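Subject: [vimelow-data] Re: Garment set, wrist view: what counts as one example?
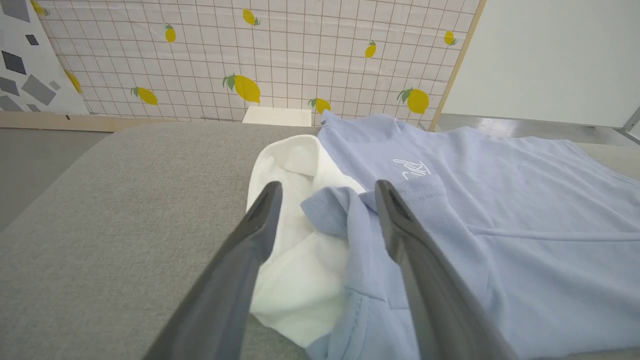

Vol. 3, No. 16

Date: 15 October 2018
From: Joanne Marsden
To: vimelow-data

Welington Evangelista wrote:

> The August batch from Premside is loaded, 1199 episodes in total. Before I start training I need a ruling on three things.
>
> 1. Some operators start recording with the fingers already in the cloth. Others start from the home pose. Do we keep both?
>
> 2. Where two garments overlap, the label sheet has room for one. I have been entering whichever one is on top. Conceição says her group enters whichever one gets moved.
>
> 3. The wall patterns. Do we crop them out or leave them?

Taking these in order.

1. Keep both, but tag them. The field is `start_state`, values `home` or `contact`. The loader ignores it at present, so adding it breaks nothing. Do not trim the home-pose episodes to make them match. The approach is the part the last model was worst at, and we have too little of it already.

2. Neither. The still at the head of this message shows the problem. The left fingertip is on the folded white cloth, the right one is on the light blue T-shirt, and the fabric between them is gathered and a little raised. A single label is wrong whichever rule you use. From this batch on, use two fields:

```
contact_left: white_folded
contact_right: tshirt_blue
```

I wrote `white_folded` on purpose. From the wrist view I can't tell if that item is a towel or a garment with a collar, and the labeler should not have to guess. If the item type is known from the session sheet, put it in `item_note`. The same goes for the flap of blue fabric between the fingers. It is likely a sleeve or a hem. Enter `edge_unknown` unless an earlier moment in the episode settles it.

3. Leave them. The lemon panel and the gray geometric one are both in view in that still, and a cropped image would also lose the collar of the shirt, which sits up near the back of the mat. Log the panel names in `backdrop` so we can split by them. I want the held-out set to have at least one backdrop that never appears in training.

Relabeling: I timed myself on 18 episodes and it took 70 minutes, mostly scrubbing back and forth to find first contact. The Werkix viewer has a jump-to-contact key, but it reads finger current, and thin cotton does not trip it. Do it by eye for now.

Please hold the training run until the two contact fields are in. Send me the first relabeled folder and I will check it against mine.

Joanne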